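# Pay for the fingers, skip the subscription

Ernolach sells its tabletop gripper kit in two versions. The plain one costs $2000 and comes with the gripper, the mounting plate and the basic software. The other adds a support plan from Putotwood at $200 a month. I think most small shops should buy the first and leave the second alone.

My reason is the kind of work people buy these for. They want to pick up light, odd-shaped things and set them down somewhere else. Success depends on where the fingertips end up before they close. A lumpy object gives you few good places to grab, and a small error in the approach means it rolls away or gets pinched at one end.
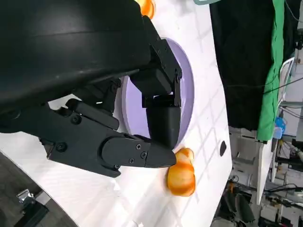 The kit handles that part well once you set the approach height yourself. The manual spends 25 pages on it, and they are worth reading twice. I changed the closing speed, saved a profile for each object, and stopped touching the settings after that. My log for June shows 1263 picks, and I called support for none of them.

The plan promises remote tuning. In my trial month, that meant someone sent me profiles I could have made in an afternoon. Alaoui and Norkov both sell similar plans with their own grippers, and I have the same complaint about those. You are renting knowledge you ought to keep in the shop.

A large plant with three shifts may see it differently. If a stopped cell costs real money by the hour, a phone number is worth something. Ernolach should still sell that help by the call.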